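So I finally got my hands on the Prornance hand-held grippers, and I have thoughts! Loukia Sotiropoulos had been on at me since October to try the hire kit before we put any money down, and she was right, as usual (don't tell her).

Quick rundown for anyone who hasn't been following along. We want a robot that folds towels and tidies up soft stuff, and before it can learn that, people have to do it over and over with grippers the robot can copy. Prornance will hire you a pair with the backpack and headset for $303 a week, or $372 if you want their upload service thrown in. I went for the dearer one because I'm lazy about files.

First impressions: the colour is a bit dull, but the jaws are lovely. They close softly and there's a decent bit of give in the pads, so thin cloth doesn't go skating off on you. I've used the Flernberg ones before and always ended up pinching a corner three times before it stuck. The marker cubes are chunkier than I'd like, and I clonked mine together more than once – mostly in the first hour, when I was still waving my arms about like I was landing a plane.
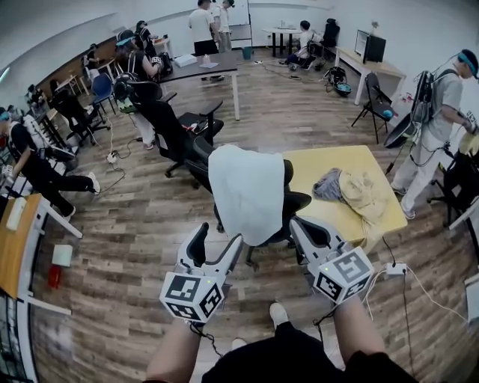
Towel on the chair back, cloths on the yellow table.
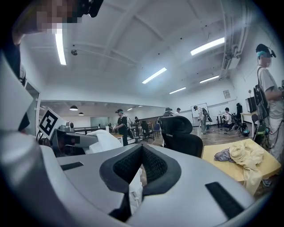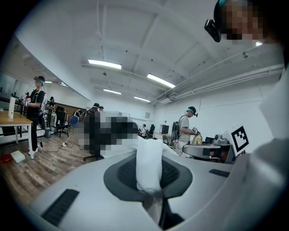

Cables are my big grumble. You spend half your day thinking about where your feet are, and I'd happily pay extra for a battery version. Lemlem Gidey reckons Nørgaard is bringing one out, but I'll believe it when it lands on my doorstep. The backpack is comfy enough with the straps done up properly, although my shoulders had had it by mid-afternoon and I'd plan on shorter turns next time.

The upload service was a nice surprise. We sent off 600 clips and only five came back flagged as no good, with a note on each one saying what had gone wrong. Support was a bit slow to answer my email, mind you.

Would I hire it again? Yep, already booked another week. Buying a set outright is a harder sell while the cables are the way they are, and I still want a go on the Buvotow kit before I make up my mind. If you've used that one with anything heavier than a tea towel, leave me a comment, I'm keen to hear how the jaws held up.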